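Flerkix Pew Hymnal, Large Print Edition

I sing alto, badly, in a church of up to 502 people on Easter, and I've been through a lot of hymnals. This is the one I ended up putting together with Li-hua Hsueh, our organist, after she got tired of hearing me hum the verses I couldn't read!

The type is 14 point, all the way through, and the verses sit right between the staves so your eyes don't have to hop around. There are 2 ribbons, one red and one gold. I use mine for the opening and closing hymns and then forget which is which.

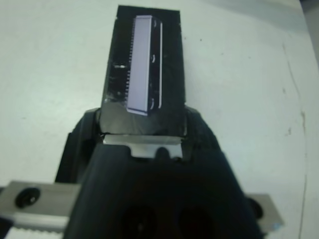
I also wanted the old tunes left alone – so you'll find one from 1758 in there with its original harmony, plus the easier version on the facing page for small choirs.

Covers come in navy or burgundy cloth. Church name stamping is extra, and orders placed in March usually take longer (everybody wants them by Easter). If you need the spiral-bound organist's copy, ask for Jurgita Uibo when you order.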